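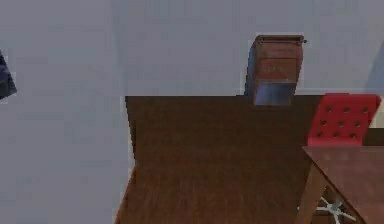
The **home office deduction of space**, usually called the **spare room rule**, is a planning guideline which holds that a household should set aside one closed room for paid work and keep all other activity out of it. It is found in decorating manuals, in employer handbooks and in the sales material of furniture makers, and it is often repeated as though it had been tested. Most versions ask for the same few things: a door that shuts, a desk, and little to look at. A dark brown wooden desk against a plain pale gray wall is close to the standard picture, and some writers treat the gray as part of the method. The evidence for the color is thin, and the evidence for the rest is not much thicker.

## Origin of the term

The phrase is generally traced to a pamphlet put out by Usano, a maker of office partitions that had begun selling to private homes. The pamphlet claimed that workers with a separate room finished their tasks sooner and were less tired in the evening. It gave no account of who had been asked, or how. Later writers quoted the claim without the name of the firm, and by the time it reached general household guides it was being credited to "research."

A rival account places the rule earlier, in the housing plans drawn up for the new town of Flondley. The plans do mark a small room beside the front hall of the larger houses, labeled "study." Supporters of this account take the label as proof that the town was designed for home working. The label may mean very little. Rooms of that size were commonly called studies on paper and used for coats, sewing, or a second child.

## Claims

Supporters make two main claims. The first is that a closed room cuts down on interruptions. The second is that leaving the room at the end of the day helps a person stop thinking about work.

The first claim is reasonable as far as it goes, though it says more about doors than about rooms. A person at the end of a quiet hallway may be left alone all morning, while a person in a proper study next to the kitchen may be called out every few minutes. Much depends on who else is home and what they need. Handbooks written for employers rarely mention this, and tend to assume an adult living alone or a household that is out until evening.

The second claim is harder to check. People who say they can leave work behind are also more likely to have regular hours, a settled job and a larger home, any of which could explain the result. No study cited by supporters has managed to pull these apart.

## The Patwary survey

The only figures in regular use come from the Patwary survey, in which 84 home workers filled out a form on two occasions. Those with their own room gave their working day a slightly better score than those without. The difference was less than one point on a scale of 5.

The survey has been criticized on several grounds. Respondents chose to take part, and the form was handed out at a home furnishing fair, where people planning an office were likely to be gathered. Over a third of the second set of forms came back incomplete. The authors themselves described the work as a first look and asked that it not be used to sell anything -- a request that was widely ignored.

## Doors and sound

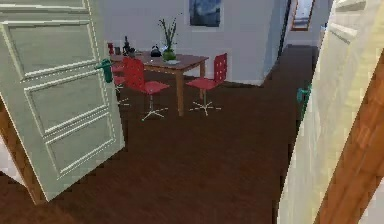 *Paneled interior doors with green lever handles.*

Advice on doors makes up a large share of the literature, and is the part with the most practical content. A heavier door generally blocks more sound than a light one, but the gap underneath often matters as much as the door itself. Seals and draft strips can help. So can rugs and full bookshelves, which soften echo inside the room but do little to keep voices from passing through the wall.

Claims that a certain style of door improves attention should be read with care. They appear mostly in catalogs.

## Cost and criticism

The strongest objection to the rule is that it treats a spare room as free. In most cities an extra room raises the rent by more than a desk and chair would cost over many years. Virnska, a tenants' advice project, has argued that the guideline lets employers pass the price of an office on to their staff while calling it a matter of good habits. Employers' groups have replied that workers save on travel, which is true for some and beside the point for others.

A second line of criticism concerns health. Several guides warn against working at the kitchen table on the grounds of posture, yet the same guides show studies fitted with dining chairs. Seat height, screen height and regular breaks appear to matter wherever the work is done.

## Current use

The rule remains common in real estate listings, where almost any small room may now be offered as an office. Some recent handbooks have softened the wording and speak of a "regular place" for work. Others keep the older form -- one room, one purpose, door closed -- and still cite the pamphlet's findings without a source.

## See also

- Box room
- Open-plan housing
- Remote work
- Sound insulation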